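Presodton Hatside Tool Plate, five-position

Rail-mounted tool storage for small robot arms with finger grippers

The Hatside is a flat gray plate that hangs under an aluminum rail and holds hand-sized tools where a robot arm can reach them. It comes with U-shaped clips for slim tools and framed pockets for flat-bottomed parts. Clips and pockets share one color and one mounting pattern, so the order along the plate can be changed at any time.

It was drawn up for the Parisi bench cell but fits any cell with a straight horizontal extrusion and clear space under it.

What you get

Plate, matte light gray
3 clips, capped top, slot open at the bottom
2 framed pockets
Rail bolts and T-nuts
Setup sheet with a blank teach table

The gripper, fingers and tools are sold separately. Plates bought with a Parisi cell arrive already bolted on, but the positions are not taught. You still have to do that part on site.

Mounting

Clean the rail before you start. Slide the T-nuts in from the open end, hang the plate loosely below the rail and keep the gap between them even along its full length. Put a level on the top edge and tighten from the middle bolt outward. If the plate sits crooked, loosen everything and begin again. Chasing one corner at a time will put a twist in it.

Leave the height of a finger below the lowest tool you plan to store, plus room for the wrist to turn. On the Parisi cell this means moving the cable tray down one slot.

Teaching the clips

Teach one clip at a time and run the arm at its slowest jog speed. The approach is from below. Bring the fingers up under the slot with no tool in the gripper, stop short of the clip and check the alignment on the wrist camera before going any higher. The slot should sit straight above the finger tip. Save this as the approach point, then jog up to the pick height and save again.

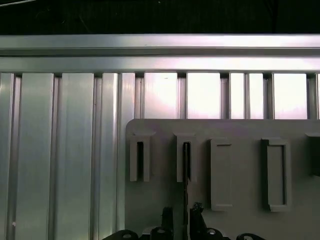 Gripper fingers below the first two clips. The second clip holds a thin black tool.

The return move uses the same two points in reverse, with one change: come up past the pick height by a hair before opening the fingers, so the tool seats in the clip and doesn't hang on the edge. Aldo Sala, who wrote the setup sheet, suggests repeating the return by hand a few times before you let the program do it.

Pockets are taught from the front. Square the gripper to the pocket first, then move in. The thicker lip along the bottom carries the part, so lower onto it gently and release.

Keep the saved points in the teach table on the setup sheet as well as in the controller. If the controller is swapped, you can type them back in.

Upkeep

Wipe out the slots every June and again at the winter shutdown, or more often if you cut anything dusty nearby. Use a dry cloth. Solvent wipes leave the gray surface patchy and can make the clips brittle.

Check the rail bolts when you clean. A plate that has dropped slightly shows up as a tool that goes in stiffly on one side – retighten, then recheck the approach points before running at full speed.

Clips wear at the mouth of the slot. When a tool swings in its clip after the arm lets go, change the clip. It comes off with one screw from the back and the new one goes on the same way. Reteach that position only.

If the arm bumps the plate, stop the program and look at the fingers first. A bent tip will miss every clip by the same amount, and it's easy to blame the plate and reteach positions that were fine.

Software

The plate works with Mutex 3 and later. Load the tool plate template, enter the number of positions you are using and fill in the points. Positions left blank are skipped. Mutex will not send the arm to a clip marked full unless a tool is being picked from it, so mark them correctly after any hand loading.

Specifications

Plate width: 575 mm
Longest rail supported: 1,313 mm
Load: up to 870 g per position
Approach: from below (clips), from the front (pockets)

Spare clips and pockets are sold singly. For odd-shaped tools, send a drawing to Kristine Maglaya in Presodton parts and she will quote for a custom pocket.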